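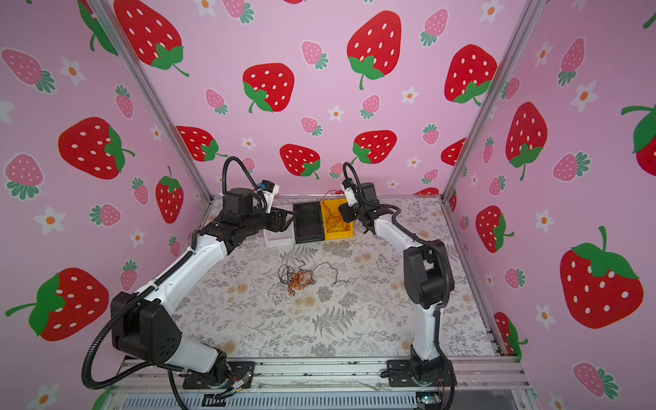

The wire sorting table on Thursday, with the orange and black lot still to do and a few reds in the yellow tray.

I have been promising a proper post about the robotics club since August and I kept putting it off, partly because I wanted to wait until we had something to show and partly because every time I sit down to write I end up looking at videos of the arms instead. Anyway, the kettle's on and the marking is done (most of it), so let me catch you up.

For those who are new, I help run the after-hours robotics club at Wellstead College, which meets in the long room behind the textiles workshop. We have fourteen to eighteen-year-olds, a lot of biscuits, and two robot arms, which the students named Mallet and Sestell within ten minutes of meeting them. Mallet is the left one and Sestell is the right one. I had a whole naming vote planned, with slips of paper! I never got to hand them out.

This year's project is called Trulo, and it is a wire sorter. The idea came from the electronics teachers, who have a big tub of offcuts and jumper wires that comes back from every lesson in one enormous knot. Somebody has to pull it all apart and put the colours back together, and that somebody has usually been me, on my knees, at six in the evening. So when Faustine Lecomte in our upper group asked whether the arms could do it, I may have said yes before she'd got to the end of the sentence.

Well, wires are horrible. I say that with love. We spent last year moving wooden blocks and little cups, and a block has very good manners: you put it down and it stays the shape it was. A wire springs about, it hooks itself round its neighbour, and when you lift one you find you are lifting six. Orange and black together have been our worst pairing by a long way, and I don't really know why, except that our black ones are thinner and seem to thread themselves through everything going. The students now grade the tangles before they start, from "hair on a good day" to "Christmas lights", and they argue over the grades far more than they argue over the code.

The way we teach the arms is simple enough to explain, though it takes patience to do. A student guides both arms through the job, the movements and the camera pictures from the grippers are saved, and after a good many of these we train the model overnight and see what it has picked up. We have 613 recordings we're happy with. There are others we are not happy with, including a long run where everybody was putting red wires in whichever tray was nearest. That was my fault, as I'd written the instructions on the whiteboard and then leaned on them.

I should say something about the table as well, as people who come to visit always go straight to it. The strawberry wallpaper was the students' choice, and so was the leafy tabletop, and I've grown terribly fond of both. I did wonder out loud if plain grey would be easier for the cameras. Annick Roussel, who teaches textiles next door and lends us her room when ours floods, told me that if our robots could only find a wire against plain grey then they weren't much use to anyone, and she had a point — nobody's kitchen drawer is plain grey inside. We have certainly had Sestell make a very determined grab at nothing over by the right wall, where there is a whopping great strawberry near the bottom. Faustine wants to test whether it's the pattern doing it, by hanging a sheet over that wall for a week and comparing. I've told her she can have the sheet if she writes it up properly.

As for how well it works, I'll give you the numbers from the last big trial, as the parents keep asking. The students took 943 wires, weighed out tangles by the handful, and let the arms get on with it. Of those, 429 ended up in the right tray without any help. So a bit under half, which I think is marvellous and which the students think is a disgrace. They had been hoping for eighty per cent. I tried to explain that in September we couldn't get one wire out of a pile of three, and they looked at me the way teenagers look at you when you mention what a Freddo used to cost.

What goes wrong is nearly always the first pull. If Mallet holds the bundle still and Sestell takes the loose end slowly, it comes away nicely. If they both pull at once the knot tightens, and after that you could be there until bedtime. We've been recording a little shake and a pause between the two, which is what I do with my own hands when I'm untangling a necklace, and I hadn't noticed I did it until one of the younger ones pointed it out to me.

Next on the list is better lighting, then a go at short wires, which we've avoided so far. Cable conduit too: the loops on the outside of both arms are forever being admired and then leaned against, and I'd like a bit of tape on the floor to keep elbows back. We are also saving up for a spare gripper. The summer fair raised a fair chunk of the money and we have our eye on a target of £2,000 for the year, so if you have a cake in you, you know where I am.

The open evening is coming up too, and the plan is to let visitors make a tangle of their own and see what the arms do with it. Faustine is in charge of the tangles. I've asked her to keep a few easy ones back under the bench for the head teacher's turn, and she's thinking about it.

If any of you run something similar and have found a good way of dealing with very thin black wire, please do leave a comment. I read them all, usually with my supper.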